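**Workcell budgeting** is the part of automation planning in which a buyer sets out the cost of a robot station before ordering it. It covers the arm, mounting, power, work surface, floor space and staff time. In small sites the furniture and clearances are often costed last – a common source of overruns.

The method used at Gronuvport was set down by Glykeria Theodorakopoulos in the Stallent planning notes, dated September 27, 2023. It divides spending into four headings: equipment, site, labor and spares. The Flarnis kitchen station was entered at 1426 under site and 107 under spares, both in local currency units.

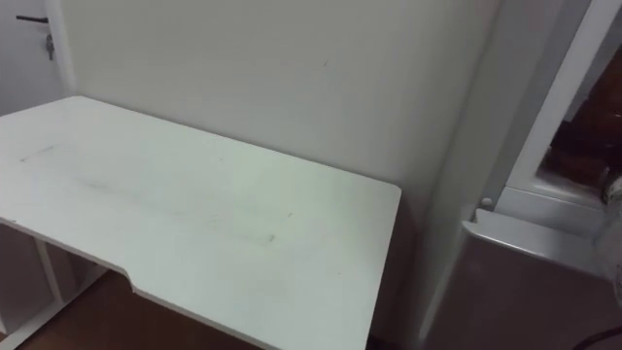 *White desk against a wall, beside a refrigerator with its door open.*

Site surveys record the usable desktop, the swing of nearby doors and the route of each cable. Appliances that share the wall are measured with doors open and closed. Worn surfaces are listed for cleaning or replacement before any mounting plate is priced.

Quotes are usually held until the survey is signed. At Flarnis the order was split, with the arm deferred to October.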